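Equipment Review: Predmont Hand-Held Gripper Station
Calwood Technical Workshop, Automation Section
Prepared by Perihan Akyol, with Muammer Kozan

Scope of the review

The Automation Section took delivery of one Predmont hand-held gripper station in December. The station was ordered to record pick-and-place work by hand before the same tasks are passed to the fixed arm in the adjoining bay. This review covers unpacking, setup, daily care and the two repairs carried out so far. It does not cover the recording software, which Davoud Shojaei will review separately.

The unit was set up by Muammer Kozan and has been used by three members of the section. The opinions below are those of the section as a whole, except where a name is given.

What is supplied

The station arrives in two cartons. The first holds the gripper, its marker block, the electronics that mount along the body, and a bag of fasteners. The second holds a fixed camera with its clamp, a set of cables and a printed manual. A table is not included. The manual asks for a flat surface of a plain, light color and leaves the choice to the buyer. We used a white tabletop already in the workshop.

The fasteners were sorted and labeled by size, and nothing was missing. The manual is clear on mechanical assembly and thin on everything else. Wiring is covered by a single drawing, printed too small to read comfortably. Necati Sezer redrew it at a larger size, and his version is now kept with the station.

Setting up

Mechanical assembly took 45 minutes. The marker block fits onto the top of the gripper behind the fingers and must be seated fully before the screws are tightened. On our first attempt it was very slightly rotated. The tags were still detected, but the reported position of the fingertips was wrong by enough to matter, and the calibration had to be repeated. Users should check the block against the body with a small square before going any further.

Calibration is done by touching the closed fingers to 10 points on the work surface. The procedure is repetitive but not difficult. The manual does not say how firmly the fingers should be pressed down. We obtained the most consistent results with light contact, and any visible bending of the fingers was treated as a failed point and repeated.

The fixed camera needs a clear view of at least one face of the marker block throughout the task. Placement took longer than expected. With the camera too low, the operator's wrist hid the block whenever the gripper was turned inward. Raising the clamp and moving it to the side of the table solved most of this, and operators soon learned to keep their free hand away from the line of sight.

Test tasks

For the acceptance tests we used small household and office items, placed in a shallow red tray and lifted out again. The tray gives a fixed target area and stops round objects from rolling. Its low rim also provides a useful check on approach height, as a gripper brought in too flat will strike the rim before it reaches the object.

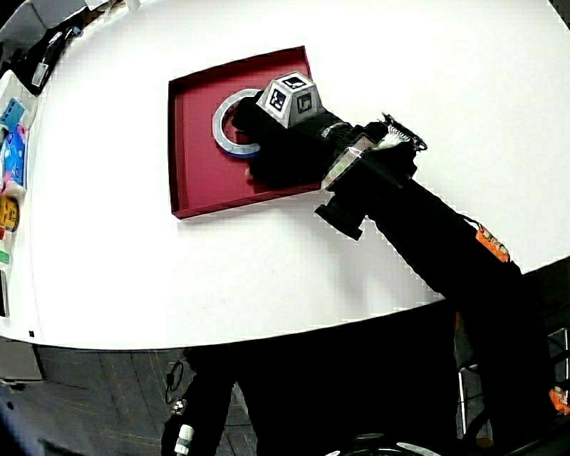

Rolls of tape proved to be among the more demanding items. A roll lying flat offers very little height, and the fingers have to come down close to the tray floor to hold it securely. Songül Bilgin, who carried out most of the trials, found that gripping one side of the roll gave a firmer hold than attempting to span it. Clear tape also tends to cling to the finger pads. The pads should be wiped after each session in which tape has been handled.

The gripper itself performed well. The fingers close evenly, the action is smooth, and the body balances acceptably when both hands are used. With one hand it becomes tiring. Our operators now rest after each block of trials, and the quality of the later recordings has improved as a result.

Care and cleaning

The maker recommends a full inspection every 2,000 closing cycles. We consider this reasonable for the finger joints but too long an interval for the wiring. Several wires and a connector stand clear of the body in the middle section, where they can catch on a sleeve. We inspect these at the start of each day's work, with the power off, and look for strain where the wires enter the connector.

Marker faces should be cleaned with a dry, soft cloth only. Alcohol wipes dulled the print on a spare tag during a bench trial. The cable running from the station should be kept clear of the operator's feet, and long sessions should not begin until it has been checked.

Repairs to date

The first repair concerned a loose bracket on the underside of the body. The screws had backed out through ordinary use. They were refitted with a mild thread-locking compound and have held since.

The second was more serious. The gripper began to lose its finger-position signal at random, and the fault was traced to a connector that had not been crimped properly. Predmont's distributor, Brarnlow, offered to replace the complete cable set, but delivery would have stopped work for too long. Muammer Kozan fitted a new connector in the workshop – a simple job once the larger wiring drawing was at hand. Brarnlow later confirmed that the repair did not affect the warranty and sent a spare set at no charge.

Comparison with the previous unit

The section formerly used a Kılıçarslan gripper of similar size. It was lighter and its wiring was fully enclosed, which made it easier to look after. It was also harder to repair, and a failed sensor meant returning the whole unit. The Predmont is less tidy in construction, but every part can be reached with ordinary hand tools.

Assessment

The Predmont station is recommended for workshops that have a technician available. Sections without one should consider the enclosed Kılıçarslan design instead. Buyers should allow a full morning for setup and order spare finger pads and one spare connector with the unit.

The section will keep the station in service. A cover for the exposed wiring is being drawn up by Necati Sezer and will be fitted at the next inspection.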